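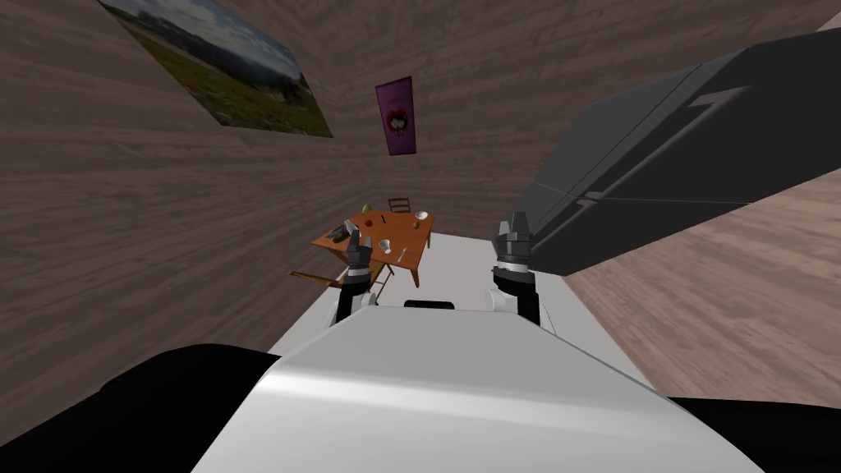 Figure 6. Simulated view over the robot body, with both grippers raised.

Section 4. Setting Up and Printing a Yearly Calendar

Pridham Calendar Maker prepares monthly and yearly calendars for printing on a home or office printer. Complete the steps in this section before sending the first calendar to the printer. Users who have already saved a page layout may go directly to step 5.

4.1 Choosing the layout

1. Open the File menu and select New Calendar. The Layout window opens with the templates listed by name. The standard package contains 32 templates.

2. Select a template and click Apply. Templates marked "Collet" place the notes column on the right side of the page. All others place it under the dates.

3. Set the first day of the week. The choice applies to every month in the file and cannot be changed for a single month.

4. To show week numbers, check the Week Numbers box. Two numbering methods are offered. Offices that exchange schedules with partners abroad should confirm which method those partners follow.

Note: Week numbers are not available in the pocket-size templates.

4.2 Adding holidays and personal dates

5. Click Dates, then Add List. Select the holiday list for your country or region. More than one list may be loaded. Where two lists contain the same holiday, it is printed once.

6. Enter birthdays and other yearly events in the Personal tab. Each entry may contain up to 67 characters. Longer entries are shortened in print but are kept in full in the saved file.

7. Click Save before leaving the Dates window.

Caution: Closing the window without saving removes all entries made since the last save. They cannot be recovered.

4.3 Printing

8. Load the paper. Weights below 70 g/m² are not recommended for two-sided calendars.

9. In the Print window, set the scale to 100 percent and turn off Fit to Page. Scaling moves the punch marks out of position.

10. Print a single month as a test. June is suitable in most templates. Check that the outer border is complete on all four sides.

11. If part of the border is missing, open Margins and increase the value one step at a time, up to a maximum setting of 23. Print the test page again after each change.

12. Print the remaining months.

Note: Allow printed pages to dry fully before binding. Glossy paper requires more time than plain paper.

Margin settings are stored with the printer, and must be entered again when a different printer is selected. For binding and hanging, see Section 5.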